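Notes from the Small Rooms: the side table question

By Orsolya Tóth

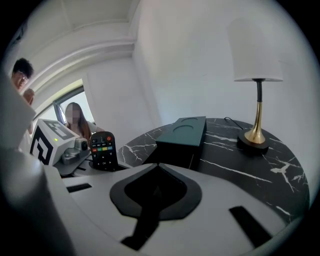

The round side table with its lamp and the teal box.

Many of you wrote to me after the October letter, when I asked which piece of furniture in your living room makes you the most trouble. I expected to read about sofas. But the most frequent answer was the side table. It is small, it stands near the place where everybody sits, and for this reason everything comes to live on it: the remote control, the glasses, the letters which are not opened, the cup from yesterday.

So this month I write about the side table, and I will try to be practical.

First, the shape. I prefer a round one in a small room. In my first apartment in Flurndale I had a square table between the armchair and the door, and I walked into its corner for two years. A round top is more polite to the knees. It has also a disadvantage which I should say openly: you cannot push it flat to the wall, so there is always some space behind it where the dust goes. If you have a cable from a lamp, the dust will find the cable too. I pull my table out once in the week and clean behind it, and it takes less time than I feared.

Second, the top. Black marble with white veins is beautiful, and I understand why people want it. It makes a simple lamp look more serious. But please know that marble is not an easy material. Lemon juice, wine and vinegar can leave a dull mark, and on a black top you see this mark very well when the light is coming from the side. Nundstead, the shop where I bought my coasters, sells a stone soap which I use for my own top. I put a small amount in warm water, I wipe with a soft cloth, and then I dry with a second cloth. The drying is the important step. If you let the water dry alone, you get the white rings, and you will think that the stone is damaged when it is only the lime.

Several readers asked me if they should seal it. My answer is yes, if people will put drinks on it. Ask the seller which product was used before. Try the new one on the lower side first, where a bad result will not hurt anybody.

Third, the lamp. I have a strong opinion here. A lamp on a side table should have a slim stem and a foot that does not take the half of the table. A white fabric shade in the form of a cylinder is a good choice, it gives soft light to the person who reads and it does not fight with the other things in the room. If the stem has some gold in it, as the one in the picture, then I would not add a second gold object next to it. One shiny thing is enough for a black top. I would put the lamp near the far edge, so the hand can reach the rest of the table without touching the shade.

About the cable: let it fall at the back, and fix it to the table leg with a small strip of cloth tape, if your table has a leg at the right place. Please do not pull it tight. My neighbor did this, and when she moved the table to vacuum, the lamp came down on the carpet. The bulb survived, the shade has a dent until today.

Fourth, a box. This is the part of the letter which I wanted to write from the beginning. When there is one box on the table, the small things have a place, and when there is no box they are everywhere. I like a plain one with a matte surface in a deep color. Dark teal on black stone is a very calm combination. You notice it slowly. I tried before with a red box, and my eyes went to it each time I entered the room, also when I was tired and did not want to look at anything.

My advice for the size is that the box should cover less than one third of the table. If it is bigger, you will start to put the cup on top of the box, and then the next cup. In my own box I keep the reading glasses, a pencil, matches, and a pack of cards from Fakir that my son gave me, very worn now. Every month I take everything out. Usually I find one battery and I don't know if it is full or empty.

And the remote control? Nanette from Stosow wrote to me a long message about this, with a drawing. In her family they have a rule that the remote control never goes on the side table, it has its own place on another surface near the television. I tried it for one month. The first week was not pleasant, because I was sitting down and standing up again all the time. After this I became used to it, and I must say that the table looks better. But if you have bad knees, or you are simply comfortable, keep it in the box and don't feel guilty.

A few short answers to your letters:

How high should the table be? Sit in your chair, let your arm rest on the armrest, and measure to this height. A little lower is good. Higher is not good, you will lift your elbow each time you take the cup.

Can I put a plant there together with a lamp? You can, but the plant must not touch the shade, and it needs a saucer with a felt under it. On marble I would not do it. The saucer sweats.

My stone top is heavy and I am afraid to move it. How do I do it? With two persons, and first take off everything. If the top is separate from the base, lift it off and carry it standing on its edge, like a window glass. Flat is how it breaks. Put a folded blanket on the floor before you start, not when you already have the stone in your hands.

I have a table with a small chip at the edge. Turn it to the wall and live with it. I have done this since six years.

The newsletter goes now to 469 addresses, and when I began it was 30, most of them my relatives. Thank you for passing it on. Nazanin Khosravi read this text before it went out and corrected my prepositions, and those that are still wrong I put back myself.

Next month I will write about the shelf in the hallway, where I would like to hear your experiences with keys, gloves and umbrellas. Please send me your letters before the end of the month, short ones also. If you send a picture of your hallway, tell me how wide it is from wall to wall, otherwise I can't give you any useful advice about the depth of the shelf.

Orsolya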